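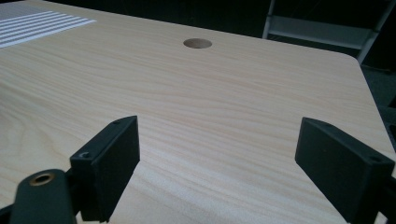
The November box was late, and Siiri Kiiskinen had stopped listening for the van by the time it came. The driver left it on the step and was back at the gate before she got the door open.

Hasusier sent one box a month. Her sister had paid for the year, as a present for the children, and so far there had been a volcano, a set of stamps cut from cork, and a kit for making soap that had ruined a saucepan. This one was called Build a Lighthouse. It said so on the lid, above a number, 3,774, which was the number of their subscription and had been spelt out over the phone so many times that Siiri knew it better than her own postcode.

Vadora got the tape off with her teeth. Torres, who was six, held the lid.

"There's no light," he said.

Siiri looked. There was card for the tower, a pot of red paint, a brush, a coil of wire and a battery. The leaflet listed a small bulb as item 3. She shook out the tissue paper and found a packet of glue dots and a sticker.

She rang the number. She was on hold for 30 minutes, with the phone propped against the bread bin, while the children painted the tower and part of the dog. Then a man came on and said his name was Fulgencio Arellano and what was the problem.

"There isn't a bulb."

"Which box is it?"

"The lighthouse."

He was quiet for a bit. She could hear him typing.

"I've had 76 of those today," he said. "They were packed without them. All of them, I think. I can send you one, but it'll be next month."

"They've painted it now. They want it to light up tonight."

"Have you got a bike?"

"Why?"

"The back light. If it's one of the little clip ones, it goes inside the tower. It'll be red, mind. I did it with my lad last night."

Siiri went out to the shed in her slippers. The light was stiff and she had to work it off with a butter knife. When she came back in, Fulgencio was still on the line, and Vadora was telling him about the soap.

They put the tower on the windowsill and turned off the kitchen lamp. The red came out through the top and through the gap where the card didn't quite meet.

"It's flashing," said Torres.

"Press it again," said Fulgencio, from the phone. "It should go steady."

Torres didn't want it steady. He left it as it was – on, off, on, off – and went to get his boats.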